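Search tickets
Enter ticket number or keyword

We use cookies to keep you signed in. Accept | Manage

Ticket 2174: seized property not showing on traffic stop records
Tarun Uniyal, January 4, 2024

Exhibits entered roadside through Skerkico don't appear in the property register at the Orton station. The stop record syncs, but the exhibit tab is blank. 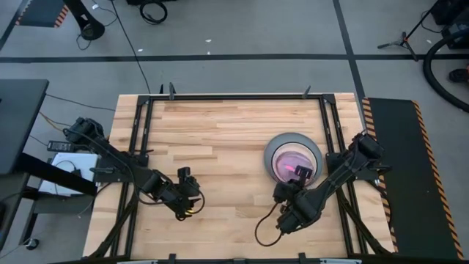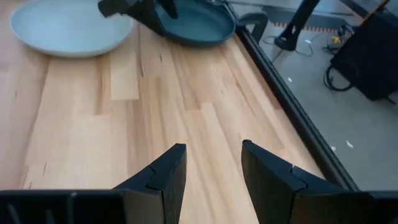
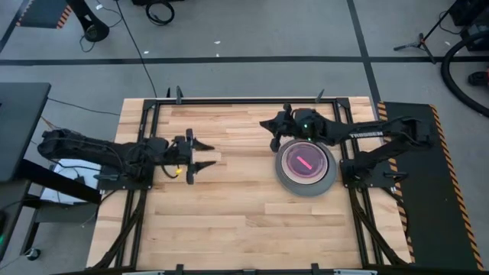
Checked 20 stops from the highway unit. Eight had no exhibits attached, all of them vehicle searches where the driver was charged on the spot. Officers had typed the licence plate with a space in it.

Re-entered one without the space. Exhibit appeared in the register within a minute, correct locker number.

Raised with Jansen, who look after the sync. They say plate format was tightened in the April update and rejected entries go to a holding queue. Queue currently has 660 items in it. Asked them to release ours first, as two matters are before the court this month.

Workaround sent to all shifts: no spaces or dashes in the plate field.

Status: waiting on vendor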